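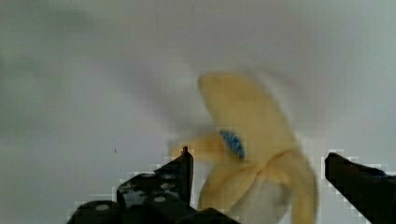 Tips for a gripper that handles soft fruit

I build my arm in the shared workshop on Londden, at the bench near the sink. These are my notes from the winter for other members who want to try the same with their own arm.

Start with a banana
A banana with the peel partly pulled back is a good test piece. The strips fold to all sides and the flesh in the middle is soft, so you learn quickly how your fingers close. Hold it upright between the two fingers and keep the fingers low. Leave the little sticker on the peel if there is one. In the wrist camera a spot of blue is easy to find again, even when the fruit moves and everything yellow becomes a blur.

Set the closing force
My servo takes values up to 576. At 344 the flesh got dents every time. I came down in small steps and stayed at 249. Your number will be different, but write it on tape and put the tape on the controller. I lost mine two times.

Background
Use a plain white or light gray surface. Black fingers show well on it. On the old wood bench my software mixed the peel with the table.

Blur and blocky edges
If the fruit is smeared in the picture, slow down the wrist first. If you see small squares along the edges of the fingers, the compression is too strong. Change this in the camera settings. A new lamp did not help me with it.

Cleaning
Banana dries like glue. Wipe the fingers with a damp cloth before lunch, also inside the holes and around the screws. Sugar in a joint is bad work to remove. For the pads I use the Adbridge silicone sheet, cut with a normal knife, and I change it after 2 weeks.

Before you leave
Switch off the power supply at the wall and close the fingers by hand. Peels go in the compost bucket by the door, please not in the metal scrap.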